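I bought the Kivia mattress topper in June, after a winter of waking up at 5 a.m. with a sore hip and lying there deciding whether to be mad at the mattress or at myself. Three months in, I love this thing, and I've bored enough friends with it that I figured I'd better write it all down in one place.

Some background. My mattress is a medium-firm Nilia that I got when I moved. It's a perfectly good mattress and it was far too hard for me from the first night. I sleep on my side, I'm not heavy, and I never sank into it at all. A new mattress would have been a lot more money and I'd have had to get it up two flights of stairs, so a topper it was. I looked at the Vosex first (everyone seems to look at the Vosex first) and nearly bought it, but it only comes in memory foam and I run hot. The Kivia is latex with a knit cotton cover, three inches thick, and I paid $164 for the queen on sale.

Unpacking

It comes rolled up tight in a box that's heavier than it looks. Clear a path to the bedroom before you cut anything, because once the plastic is off, this thing has opinions. Mine opened up in a few minutes and was flat by dinner. There was a smell, sort of sweet and rubbery, and with the window open it was gone by the third night. My sister-in-law can smell a new shower curtain from the driveway and she didn't notice it when she visited that weekend.

The feel

So good! Latex pushes back in a way memory foam doesn't. You get the give at the shoulder and hip, but when you roll over there's no crawling up out of a hole. The first night felt odd, a little bouncy, and I wasn't sure. By the end of the first week my hip had quit complaining, and I now sleep until the alarm most days. I still have a bad night here and there, usually when I've had coffee too late, and I can't blame the topper for that.

Heat was my big worry. We had a sticky stretch in July and I slept with a sheet and a fan, same as every year, and the bed felt no warmer than it did before. If you're hoping it will cool you down, it won't.

The corners

Now the complaints. The elastic straps are too short. On a mattress this deep they hold at the foot and pop off at the head, and for the first couple of weeks I was shoving one corner back into place every morning. I fixed it with a set of sheet clips from Adugna, the kind that cross underneath, and it hasn't moved since — but I shouldn't have had to buy clips.

You'll also need deeper sheets. My old fitted set gave up right away. And making the bed is more of a job now, with the extra height and the grip of the cotton cover, so I make it less often than I used to. I pile everything on it and deal with it at night.

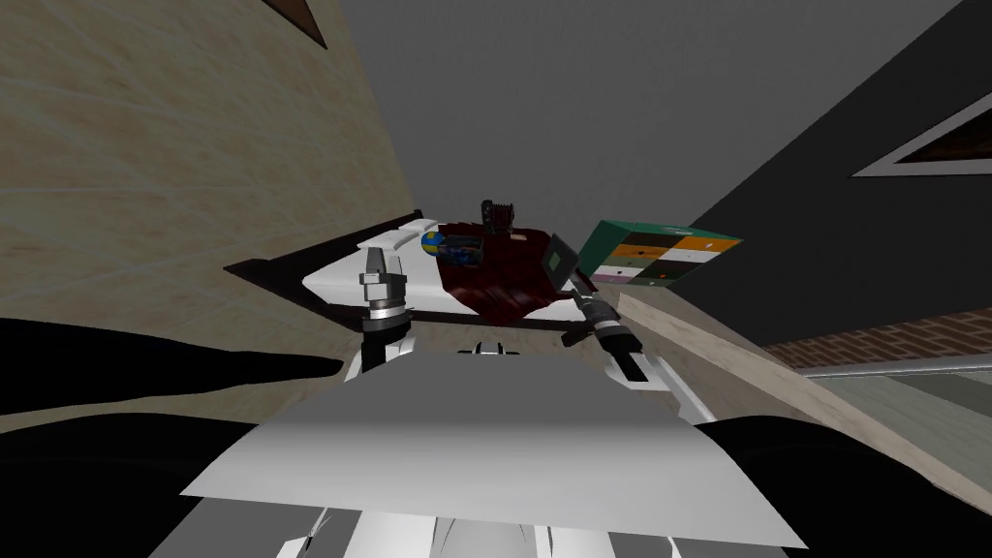
A cluttered bed between two walls, at a tilt.

Washing

The cover zips off on three sides, and I've washed it twice on cold and dried it on low. It came out fine the first time and a hair smaller the second, enough that the last few inches of zipper took some swearing. I'd line dry it if I had the space. The latex itself can't be washed, so put a protector over it. I use a thin one, and it doesn't change the feel.

Who should get it

Side sleepers on a bed that's too firm, absolutely. If your mattress sags in the middle, save your money, as the topper will just sag along with it. Stomach sleepers may find three inches too much; there's a two-inch version for a bit less that I haven't tried.

Customer service was quick when I wrote about the straps. They offered me a partial refund or longer straps, and I took the straps, which came in a padded envelope a week later. They fit better, though I've kept the clips on too.

I'm giving it four and a half stars, with the half off for those corners. I've already ordered a second one for the guest room.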